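Stodgate Community Hall -- Kitchen and Supply Room Walk-Through
Saturday checklist, with comments

Front door and hallway
Exit sign lit: OK
Path clear to the back door: OK. Thank you to whoever moved the folding chairs, it makes such a difference when you come through with your arms full.
Door closer: Needs adjusting. It still swings shut faster than I'd like, and with little ones coming through on craft mornings I would feel a lot better if we slowed it down before September.

Kitchen
Extinguisher gauge in the green: OK
Extinguisher tag current: OK
Outlet by the sink, test button: OK, tripped and reset the way it should
Hot water at tap: OK
Stove knobs: 4 of 5 OK. The back left one is loose and comes off in your hand, so please leave that burner alone until the new knob from Dunitz gets here.
Fridge temperature log: Filled in, mostly. I know it's a nuisance to write it down every time -- but please do!

Supply room (Room 304)
Ceiling lights: OK
Cleaning products on the high shelf, caps tight: OK
Step stool feet: Worn. I've put a note on it and added a new set to the Plastum order.
First aid box: Short on small bandages, otherwise in good shape. The list inside the lid calls for 32 and we're well under that.

Small storage units
Standing level: OK
Doors and latches close all the way: Please check each time you put something back, and give the door a gentle push to be sure.
Heavier things on the bottom tier: Please keep this up, it really does help.

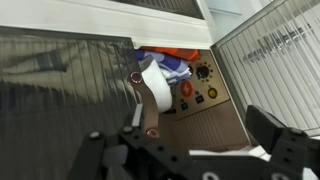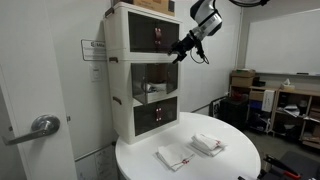

Ribbed translucent panel, first picture; three-tier cabinet on the round table, second picture.

Follow-up: door closer, stove knob, stool feet, bandages. Leave the signed sheet in the Sastry folder by the phone.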